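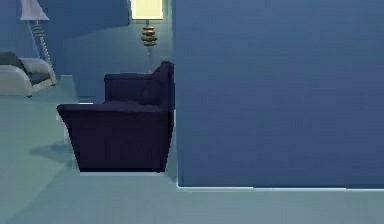 The Lighthouse Keeper's Daughters: Making a Short Ghost Comic
Project report by Petro Polishchuk
29 March 2024

When I signed up for the graphic storytelling course I had a vague idea that I would draw something funny, probably with animals in it. What I ended up with is a ghost story set in a closed-down lighthouse, and I have had such a good time with it that I'm a little sad to be handing it in. This report explains how the comic came together, what I borrowed, what I threw out, and what I would do with it if I had another term.

Where the story came from

My grandmother used to tell a story about a light on the water that you must never answer. She told it differently every time – sometimes it was a drowned fisherman, sometimes a bride – and as a child I found the changes much scarier than the light itself, as if the thing out there couldn't make up its mind what it was. I wrote down all the versions I could remember in January and tried to find the parts that stayed the same. There was always a window, always somebody sitting up late, and always a signal that came from the wrong side of the house.

From that I built Skarport, a fishing town that exists only in my comic, and put a lighthouse outside it on a rock called Raltcombe. The keeper, Stasiv, has two daughters. The older one, Andik, has started to answer the light. The reader works out fairly early that she is doing it. What took me most of the project was deciding what the light says back.

Writing the script

My first script was far too talky. Stasiv explained the history of the rock to his daughters over supper, and then he explained it again to the priest, and I think I was so proud of having made up a history that I wanted everyone to hear it. My tutor's note in the margin was just "Would he say this?" and of course he wouldn't. He has lived there all his life, and so have the girls.

In the second script the history comes through objects. There is a logbook with a page missing, and a lamp rag that nobody will use for anything else. I was worried readers wouldn't pick up on these, so I tested the script on my roommates, who read it at the kitchen table and then argued over the rag for longer than it had taken them to read the whole thing. I took that as a good sign and left the rag alone.

I read a lot of ghost stories while I was writing, mostly old ones from the library, and the thing I noticed most is how ordinary they are for so long. People worry about the stove and the mail. I tried to do the same, and gave Andik a cold and a pair of boots that leak.

Drawing the pages

I drew everything in pencil first, then inked with a brush pen, which I had never used before and which has a mind of its own. The lines came out thicker than I planned. On the early pages you can see me fighting it, and by the middle I had more or less given in and let the shadows go heavy. I like those pages best.

The stairs gave me the most trouble. A spiral staircase is a lovely thing to have in a ghost story and a miserable thing to draw, and I redid the climb again and again before I thought of showing it from straight above, with Andik as a small shape partway up. The lettering is by hand too. I wanted the light's answers to look different from human speech, so they have no balloon at all and sit in the black of the water. A couple of my classmates missed them on the first read, which I was going to fix, but then one of them went back, found them, and got a proper fright, so I've left them as they are. I'm still not sure about that choice.

What I would change

The ending is rushed. Stasiv comes up the stairs, sees the lamp, and sees his daughter, and all of that happens on a single page when it needed room to breathe. I had spent so long on the supper at the beginning that I ran short of time, and I knew it while I was inking. I would give that meeting a full spread with no words on it.

I would also do more with the younger sister. She has no name in the finished version, which began as me putting off choosing one, and by the end I half believed it was part of the story. Readers asked me about her more than anyone else. There is a draft in my notebook where she tells the whole thing as an old woman, back in Skarport, to a grandchild who keeps interrupting, and I plan to work on that over the summer.

Thank you to my tutor for the margin notes, to my roommates for arguing, and to my grandmother, who has read the comic and says I got the light completely wrong.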